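Home | Tickets | Knowledge Base | Forum | Log in

Katby Home Help Desk: Interior doors
Ticket: Bedroom door sticks at the top every January, closes fine in summer 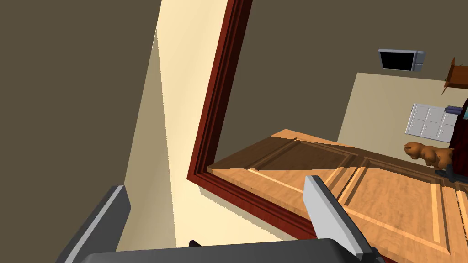 Opened by: Kirkwood upstairs resident | Status: Solved | Category: Sticking and rubbing

First message

Hi all! I've been reading the old tickets here for weeks and they got me through two squeaky floorboards, so I'm hoping you can do it again. We have a paneled wooden door on the back bedroom. From May until the heat comes on it swings like a dream. Then winter arrives and the top corner on the latch side grabs the frame so hard that I have to put a shoulder into it.

The house is in the Kirkwood development, second floor, forced air heat. The door has three hinges and a round knob. I have already rubbed a candle along the top edge (helped for one evening) and tightened the two hinge screws I could get a driver on. No change.

Reply from Help Desk

Thanks for all the detail! Most wooden doors swell in humid weather and shrink when the heat is on, so a door that sticks only in winter usually has something else going on. Could you check these and report back?

1. Close the door gently until it touches. Slide a piece of card down the gap on the latch side and note where it stops.
2. Open the door halfway and lift up on the knob. Does the door move?
3. Is there a humidifier in that room?
4. Look at the top hinge. Are all the screws the same length?

Update, 8 p.m.

Okay, this was fun. The card stops 12 inches from the top and slides freely everywhere below that. When I lift on the knob the door rises a little and I can hear a click from the top hinge. And yes, there's a humidifier! It's a Draltari, the small one, and it lives on the dresser right beside the door. I run it from the first cold night until spring. The dial was at 80. I had no idea that was high, I just liked how it felt.

Hinge screws: two short ones and one that spins forever without biting.

Reply from Help Desk

You have two problems stacked on top of each other. The humidifier is feeding moisture to the door while the rest of the house dries out, and the top hinge has lost its grip, so the latch side is dropping forward into the frame. Please don't plane anything yet. A door planed in January has a big ugly gap by July.

Turn the humidifier down to 40 and move it across the room. For the hinge, take out the spinning screw, pack the hole with wooden matchsticks and glue, let it dry overnight, and drive in a longer screw that reaches the stud. Keep the door closed while you do it so the hinge stays lined up.

Update, next morning

Got a pack of 20 long screws from Goicoechea Hardware (they only had the big pack, so I'm set for life). The first one went in crooked and I had to back it out. Second try bit hard and pulled the hinge leaf tight against the frame. Lifting on the knob does nothing now, no click!

It still rubs, but only for the last inch or so of travel, and I can close it with one hand.

Update, 12 days later

It closes! The card goes the whole way down the latch side. I left the humidifier at 40 on the far wall and the rubbing faded a bit more each day. I also did the middle hinge while I had the glue out, same trick, same screws. The latch was a hair low after that, so I filed the bottom lip of the strike plate a few strokes and now it catches on the first push.

Is it worth sealing the top edge of the door? I ran a finger along it and it feels like bare wood.

Reply from Help Desk

Great work, and yes, absolutely seal it. Top and bottom edges get skipped all the time and they soak up moisture faster than the faces. Two thin coats of whatever clear finish you like, sanded lightly in between. Wipe off the candle wax first with mineral spirits or the finish won't stick. Marking this solved, reopen it if the rubbing comes back.

Was this ticket helpful? Yes (8) No (0)

Contact the desk | Terms | © Katby Home Help Desk | Back to top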